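Newsletter > Workshop Notes > Faults
2 comments

Flever's hand-held grippers lost tracking again in March, 15 times in 200 takes on the rail job. Cordeiro blames the black curtain. I doubt it — the curtain was up for the first 100 takes and we had no dropouts.
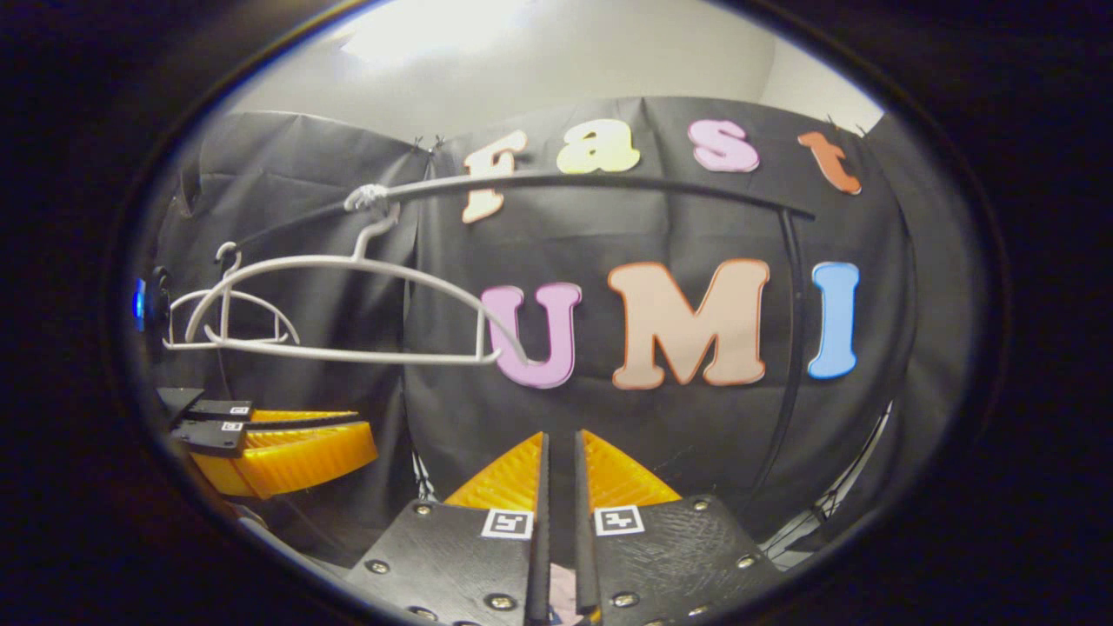

Hanger on the rod, both grippers in view.

Viorica Vasiliu wants every marker on the fingers checked before the next run. Fine, but I'd look at the mounts first.
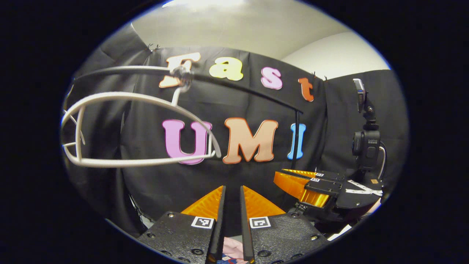

A new firmware build is promised too. We were promised one last time.

15 shares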